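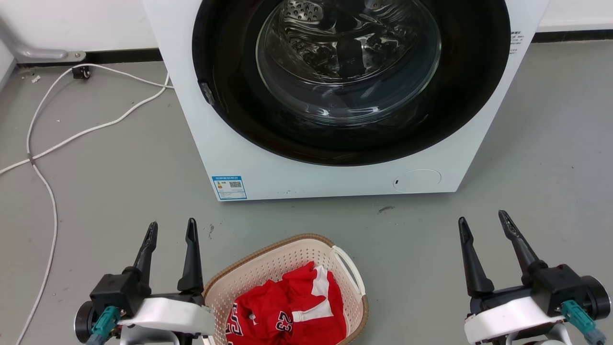 A front-loading washer, a laundry basket and a pair of two-finger grippers at the Wirport collection site.

LEARNING THE LAUNDRY
At Wirport, household skills are gathered one recorded attempt at a time

The laundry station at Wirport is modest by the standards of a research building. It has a concrete floor, a white wall and a washing machine of the sort sold for ordinary apartments. What leaves the station each evening is a set of recordings in which an operator, working through a pair of robot arms, has moved clothing from one place to another.

The recordings belong to a program run by Dristetti, which develops control software for two-armed machines. The company does not write instructions for each movement. Its system is trained on examples: camera views, joint positions and gripper commands, stored together and matched in time. Given enough of them, the system is expected to produce suitable movements of its own when it meets a garment it has not handled before.

The present collection is planned at 4,000 accepted examples. The word "accepted" carries some weight in the building. An attempt that stops early because of an equipment fault is set aside. An attempt in which the operator drops a sleeve, pauses and picks it up again is kept, and reviewers mark the point at which the recovery begins. Earlier work at Dristetti had relied on clean demonstrations only, and the resulting system had little idea what to do once something had slipped.

Laundry was selected after a long internal discussion. Boxes and bottles keep their shape, and a program can be given a fairly good account of where their edges lie. A shirt offers no such help. A basketball jersey dropped into a basket may show its number, its trim or a fold of plain fabric, and the best place to grip it changes each time. The round opening of a front-loading washer adds a second difficulty, as the fabric must clear the rim before the fingers open.

The grippers themselves are simple. Each has two pointed fingers that open and close. Operators describe the first days of training as slow, particularly for those who are used to feeling cloth between their own fingers. New operators complete 60 practice attempts before any of their work is considered for the collection. They are asked to move at an even pace, to avoid needless corrections and to finish a motion once it has been started.

Each session follows a written sheet. The sheet gives the garment, the starting position of the basket and the task, which may be loading, unloading or simply lifting an item clear and putting it back. The basket is moved between attempts. Garments are dropped in from above so that no two piles are alike. The floor is not swept for appearance, and cables are left where they would lie in a home, provided they are clear of the arms. The program's guidelines state that a system trained only in tidy rooms should be expected to work only in tidy rooms.

Review takes place in a separate office operated by Hrytsenko, a contractor that specializes in labeling motion records. Its staff divide each attempt into stages such as reach, grasp, lift and release. Every batch of 100 attempts is read by two reviewers working apart, and differences between them are settled by a third. Hrytsenko also returns notes to the station. One such note, sent in November, observed that operators nearly always reached first with the right arm. The session sheets were changed the same week to call for each arm in turn.

Variety remains the main concern. The Wirport site has 4 stations, and although the garments rotate among them, the walls and appliances do not. A second site at Darnov is being prepared with different machines, different flooring and weaker light. Dristetti intends to hold back a portion of the Darnov recordings from training and to use them as a test of whether skills gained in one building carry over to another.

The company is careful in what it claims. Its staff speak of loading a single garment, and they decline to give a date for a full wash day without supervision. Sorting by color, checking pockets and measuring detergent are outside the present work. Towels and bed sheets are scheduled for the next phase, once the session sheets for large items have been approved.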